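I have folded laundry for thirty years, give or take a dorm room phase I won't go into, and I still can't do a fitted sheet. So I feel qualified to have an opinion on whether a machine can.

My opinion is no, mostly, and I'd like to talk about the mostly.

What got me going was my sister-in-law, who forwarded me a page in October from an outfit called Inier that wants 900 dollars as a deposit on a home helper. It loads, it folds, it puts away, according to the page. I read the thing twice at the kitchen counter with a basket of towels next to me and I'll admit I wanted it badly. Then I went looking for video of it dealing with a sweater (not a towel, a sweater, the kind with arms) and couldn't find any. Plenty of towels! Towels are the free throws of laundry. They're flat, they're rectangles, and if you drop one you pick it up by any corner you like and you're back in business.

Clothes are a different animal. A mug is a mug whichever way you turn it. A sweatshirt out of the dryer can be any shape at all, with one sleeve inside out and the other one wrapped around somebody's sock, and before you can fold it you have to work out what you're even holding. I do that with my fingertips while I'm thinking about dinner. I find the neck seam or the cuff without looking. Take just the cuff. It's thick, it's stretchy, it bunches, and when you pinch it the rest of the sleeve goes wherever it feels like going.
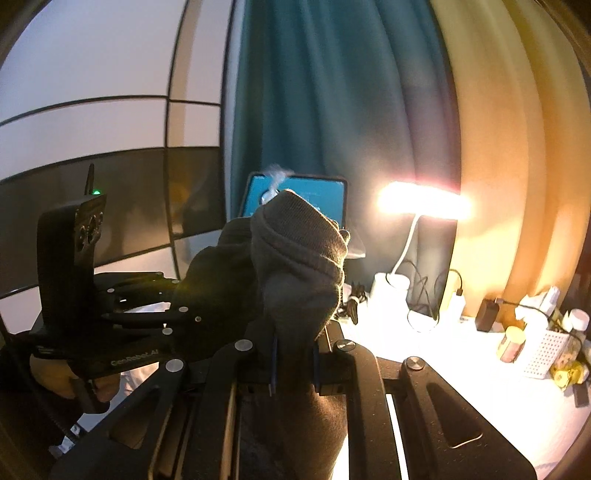
Why is folding so much harder for a robot than vacuuming?

Floors stay put, and cloth changes shape every time you touch it. A robot vacuum can bump into a chair leg, back up and try again, and the chair leg will be exactly where it was. Grab a shirt wrong and you've got a whole new shirt to figure out.

I should be fair, though, because the shop floor folks have a better story to tell than the living room folks. I spent a couple of years in the office at a linen service out in Juvthorpe, back when we sent 250 bags a day out to hotels and restaurants, and we had a Gondik folder on the napkin line that I'd have married. You fed it a flat napkin, it gave you a folded napkin, and it did that from six in the morning until we shut off the lights. But look at what it needed from us! Somebody had to pull each napkin out of the tangle, find the edge and lay it straight on the belt. The machine did the easy bit at high speed and we did the hard bit by hand, all day long, and our wrists knew it.

That's still about where things are, as far as I can tell. The bakery supplier across the lot, Matić, had the same setup with their bags, a fancy sealer at one end and two tired people at the other shaking the bags open.

Now, do I think it stays that way forever? I don't. The grabbing has gotten a lot better, and I've seen clips lately of a pair of grippers working on one piece of clothing together, which seems right to me, seeing as I've never folded anything one-handed that I'd want company to see. What I haven't seen is the boring version: a full basket, everybody's stuff mixed up, bad light, no second take, and a person asleep in the next room who isn't standing by to help. When a company shows me that one start to finish I'll send in the deposit the same night.

Until then I'm keeping my money and doing it myself in front of the TV, and the fitted sheets are going in the closet in a ball.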